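Flenel Shop Floor Rule Pack, second edition
Reviewed by Janaka Pathirana, December 2025

I have now read three sets of working rules for robots that pick groceries. The first was a poster. The second was 200 pages long and spent four of them on the correct storage of the other 196. The Flenel pack is a ring binder with 14 rules, a set of 12 wipe-clean cards and a grease pencil on a string, and it's the only one of the three I've seen anyone open twice.

We used it for most of November on the produce stand, with one basket and two hands.

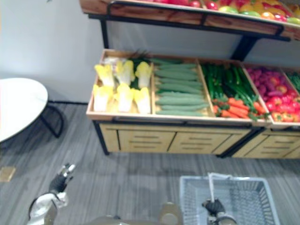
Left hand free, right hand on the basket.

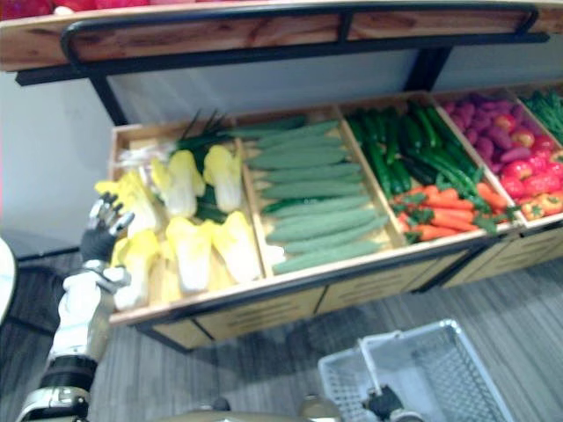
What you get

The binder is gray and the rings close properly, so it's already ahead of most of what is on my shelf. Each rule gets one page: the rule in large type, a paragraph on what it's for, and a box headed "You will be tempted to," which is easily the best writing in the thing. Under the rule on starting positions it reads, "You will be tempted to start from wherever the arm was left." Yes. I was.

The cards are for the stand itself. You write down what goes in which bin before you begin, and you tick off the state of the basket, the hands and the floor. Kadir Gündoğdu, who has handwriting like a seismograph, filled in the first week's cards, and I can't fairly blame Flenel for the results.

The rules that earn their page

Rule 2 says to name the holding hand and the picking hand before the first move, and to keep them that way until the basket is put down for good. It sounds too obvious to print. We had been swapping whenever a reach looked awkward, and our notes from that period are full of the word "other." With the right hand on the handle and the left one doing the reaching, two people can read the same log and picture the same thing.

Rule 5 covers the basket. It must be recorded as either resting or carried, with no third option. You can see why from our own pictures: in the first the basket is on the carpet, in the second it hangs just in front of the display. Same hand, same handle, different load on the arm. Before the pack, our sheet had one box for both, marked "basket OK."

Rule 7 is about bins that hold more than one thing. The pack wants a line on the card for every item, front and back, and it wants you to stop saying "the carrot bin" when the carrots only have the front of it. Lurdes Bragança has been saying this for a year without a binder and took its arrival with great dignity.

Rule 9, on keeping people outside the reach of the arms while they're powered, is the one I'd put first. Flenel puts it ninth, between spare batteries and labeling. Move it. The rings do open.

The rules that don't

Rule 11 asks you to return every item to "its original attitude." Whoever wrote that has never put back a cabbage half. We have six, cut side up, and I'm happy if they end the day cut side up. The pack gives no tolerance for this, so Recep Karakaya wrote one in the margin ("face up, in bin, stop fussing") and we've been compliant ever since.

Rule 13 requires a photograph of the stand before each run and says nothing at all about what to do with it. Keep it? For how long? Compare it with what? Our folder is growing and I have started to avoid it.

Then there's the form number. Every card carries "Form 3886," in type bigger than the space for the operator's name. I looked for forms 1 to 3885 in the binder. No luck.

Small complaints

The grease pencil smears if you lean on the card, and the string is just too short to reach the bottom row. The cards have room for four bins. Ours has more than that, so we run two cards side by side and argue over which is the left one. A spare set costs nearly as much as the full pack, which feels like a rule of its own.

There's also no index. With 14 pages you may say you don't need one, but Demyd Melnychuk spent most of a coffee break looking for the floor rule (it's rule 4, under "Surfaces").

Should you get it?

If you already have written rules and people follow them, keep your money. If your rules live in one person's head and that person takes vacations, buy the pack, move rule 9 to the front, cross out rule 11 and get a longer string.

Four out of five. The missing one is for the cabbage.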